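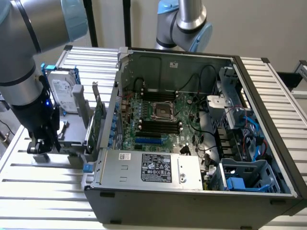
The Dandby Tower Comes Apart

Words by Ivar Brekke
9 August 2021

For years this computer sat under a desk at Dandby, the drafting office upstairs from the shoe repair place in Dresside, and heated the ankles of whoever was newest. It was known as 592, after its line in the inventory, and people spoke of it the way you'd speak of a relative who has to be driven everywhere. When the office bought laptops, 592 came to me with a power cord, a mouse belonging to some other computer, and a note reading "might be useful."

It is now in pieces, and the pieces are the subject of this gallery. Click any picture for the large version. The large version has more dust in it.

Before
Under the desk, second from the window. Jaruwan Sangkhawat was the last person to use it on purpose. She says it took long enough to start that she'd water the plants first, and the plants have never looked as good since.

The trip down
Two flights, no elevator. A desktop tower has no handle, and wherever you decide to grip it turns out to be the edge they forgot to smooth.

On its side
The only civilized way to work on one of these. With the side panel off and the insides facing the ceiling, you can reach most things without lying on the carpet, and a dropped screw at least has a chance of landing somewhere you can see.

The socket
Empty, with the silver bracket still in place. A processor is a small square thing that costs more than the rest of the box put together, and taking it out leaves a hole the size of a cracker. I find the hole more impressive.

Memory slots
Two banks, black, with the socket between them and white latches at the ends. You press the latches outward with your thumbs and the stick pops up, unless it doesn't, in which case you press harder and think about your life. Do-yoon Tak did his whole share of these without swearing and has been insufferable about it.

The blue capacitors
I have no caption for these. I like them. They stand in a row by the rear connectors like people waiting for a bus.

Power supply
A long silver box with a label full of tiny print and certification logos. I've tried reading one of those labels all the way through. It does not have much of a plot. Leave the box itself shut, whatever your brother-in-law tells you. What's inside can hold a charge well after the cord is out.

A drive and its carrier
Whoever came up with the removable carrier deserves a pension. You deal with one clip and the drive comes along in its own little sled. Compare the tower I did last winter, where each drive was held by screws on both sides and one side faced a wall of metal.

Cables, general view
Black ones, blue ones, red ones. Everything inside a case like this gets bundled by somebody in a factory who knows what they're doing, and then rebundled by somebody in an office who wants to go to lunch.

Cables, after
A shoebox. There is always a shoebox.

The green card
It had gone decades, in computer years, without anyone asking what it did. I asked. Gyu-bin Kong said it ran the second monitor, Jaruwan said there was never a second monitor, and the matter rests there.

Screws
More than 45, in a muffin tin. Sorting them took longer than removing them, and I still have 5 that match nothing else in the tin. If you're missing some, describe them to me and we'll talk.

Dust
Collected from the fans and the bottom of the case. Gray, felted, nearly a garment. We considered a picture with something next to it for scale and then thought about people eating.

Lunch
Noodles from Ma, on the far end of a different table. Ju-won Hong got sauce on the pad where I was writing down which cable went where, so the diagram in the next picture is partly soup.

The diagram
Partly soup. The arrow says "fan?" or possibly "flan."

Where it's all going
The drives get wiped before anything else happens to them. The memory goes to Ju-won, who has a similar machine and low expectations of it. The case goes to the electronics drop-off in Kundascombe, open Saturdays until noon, bring your own cart. The mouse is still here and is free to a good home.

Next gallery: a printer. I've been putting it off.

Comments are open. If you worked at Dandby and know what the green card was for, please settle it, and if you know where the side panel screws went in the first place, settle that too.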